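Moreira opens low-salt cookery course to people with kidney disease

12/14/19

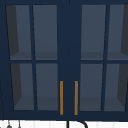 A food and health centre in Celbridge is to run a free cookery course for people with early-stage kidney disease, after a trial this year filled up within days of being announced.

The Moreira centre will start taking bookings next week. There are 200 places in all, spread over the spring and early summer, and anyone who has been told by a doctor that their kidney function is reduced can apply. A partner or other family member can come along at no charge, and the centre says it would prefer it if they did.

The course is built round a recipe plan called Filtgate, which was written by the centre's own dietitians. It keeps salt low and sets out portions of meat, fish, beans and dairy foods for the day. It does not ask people to cut out potatoes, tomatoes or bananas unless their blood tests show that they need to. Many patients are still handed long lists of banned foods when they are first diagnosed, and the centre says a good number of them end up eating too little as a result.

The trial began in September and was open to people living within a short drive of the centre. In all, 981 people asked to join, far more than could be taken in person, so most were sent the recipes by post along with a salt diary. Of those, 603 sent the diary back with every week filled in.

The diaries showed that bread, stock cubes and ready-made sauces were the main sources of salt for most households. Crisps and salted nuts came a long way down. People who cooked from the plan on at least four evenings a week reported the biggest drop in salt, although the figures are their own and were not checked against urine tests. The centre accepts that this is a weak point and plans to offer testing to everyone on the new course.

Each group will meet for 2 hours a week over six weeks. The first session covers reading labels, and the rest are spent cooking. People take home what they make. There will be one session on eating out and one on feeding a family when only one person needs to watch their salt - a subject that came up again and again in the comments written in the diaries.

A second set of groups will be held at Wadach, where the centre has the use of a teaching kitchen on Tuesday evenings. These are meant for people who work during the day. Numbers there will be smaller, as the kitchen has fewer hobs.

Applicants are asked to bring a copy of their most recent blood results to the first session. Those on dialysis, or who have had a transplant, should speak to their own renal team before applying, as the Filtgate plan was not written with them in mind. People taking tablets for blood pressure should also let their doctor know that they are changing what they eat. Salt substitutes will not be used on the course, as many contain potassium.

Booking forms can be picked up from the front desk at Moreira or asked for by post. Places will be given out in the order that forms arrive, and a waiting list will be kept for both sites.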